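Label-retaining cell

A label-retaining cell (LRC) is a cell that keeps a marker of DNA synthesis for a long time after the marker was given. The term is used mainly for slowly dividing cells in renewing tissues such as the epidermis, the cornea and the lining of the gut.

Principle

A labelled nucleoside, most often bromodeoxyuridine (BrdU) or tritiated thymidine, is taken up during S phase in place of thymidine. Once the supply ends, each division shares the label between two daughter cells, and after several divisions it falls below the level that can be detected. Cells that divide rarely, or that leave the cycle soon after labelling, stay positive.

Method

Labelling is usually done in young animals, when most cells of the tissue are in cycle. In the Whitfield schedule BrdU is given twice daily for 14 days and the tissue is taken after a chase of 104 days. Shorter chases, down to 21 days, are used in gut, where turnover is fast. Sections are treated with acid to open the DNA and then stained with an antibody. At least 200 nuclei are scored per section, and a nucleus is called positive only if the grain or stain is clearly above background.

A second approach uses a histone joined to a fluorescent protein, switched on and off by a drug. Living cells can then be sorted by brightness, which is not possible after acid treatment.

Limits

Label retention shows a history of few divisions. It does not show that a cell is a stem cell. Mature cells that made their last division during labelling, such as many neurons, also keep the marker. Stem cells that cycle quickly lose it. BrdU is toxic at high doses and may slow the cycle it is meant to measure. DNA repair adds a small amount of label, normally too little to be scored.

Results from different chase lengths should not be pooled.

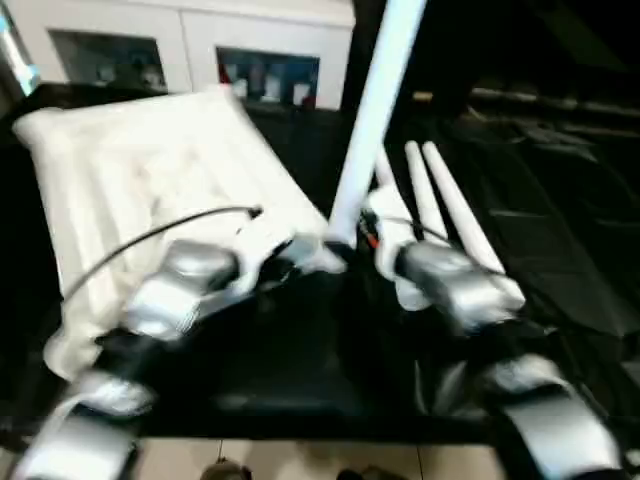
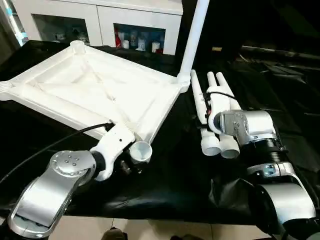 Discussion

Wichai Rojanasak: The section on limits should mention leakage in the histone system. Some lines make a little of the fusion protein even when switched off, and a chase without an unlabelled control will then give too many positive cells. I would add this before the sentence on pooling.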